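Faucet drips only at night, is it the washer or the pressure?
Asked by Su-chen Au in Plumbing and Water

Hi all, hoping somebody can save me a service call. We moved into a 1970s ranch in Tindall in April and the bathroom faucet has started dripping, but only after 10 pm or so. During the day it's fine. I've shut the handle as hard as I dare and it makes no difference. My neighbor says it's the washer, my brother-in-law says it's the water pressure, and they are both very sure of themselves. The faucet is an Iltus with one lever, maybe ten years old. I'm fairly handy but I've never opened one up. Where would you start?

3 answers

Marlene_in_Plandmont
Welcome to the neighborhood! Your brother-in-law may be onto something, and your neighbor is half right too. When the whole street goes to bed and stops running sprinklers and dishwashers, the pressure in the main climbs, and a seal that's a little tired will hold all day and then let go at night. We had the very same thing in our old place, and I used to lie there listening to it — drove me up the wall.

Buy a pressure gauge that screws onto the hose bib outside. Make sure no water is running in the house, then take one reading at suppertime and another right before bed. Mine read 63 in the evening and 100 at eleven at night, and 100 is too high for any house. If yours jumps like that, you probably have a pressure regulator that's worn out, or you don't have one at all. 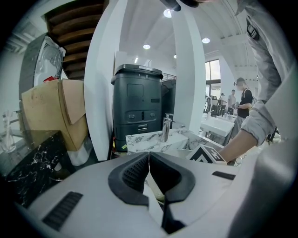
If the pressure stays put, then it's the faucet. With one lever you most likely have a cartridge inside and not a washer, so don't let anybody sell you a bag of washers. Turn off both valves under the sink, open the lever to let out what's left, and put a rag in the drain so you don't lose the little set screw (ask me how I know). Take the old cartridge along to the store, they all look alike until you get home with the wrong one.

And please stop cranking on the handle! It's hard on the parts and it won't help.

deke352
cartridge. replaced mine in 20 min. Wurkomico on the county road has them behind the counter, you have to ask

Pat R.
Agree with Marlene on checking the pressure first. I put in two cartridges before I thought to look, and the second one was dripping inside of a year. One thing to add — if you have a water heater with a closed system, heating can push the pressure up as well, so ask about an expansion tank if you end up having the regulator done.

Su-chen Au (asker)
Thank you all so much! Borrowed a gauge and got 63 at supper, will check again at bedtime.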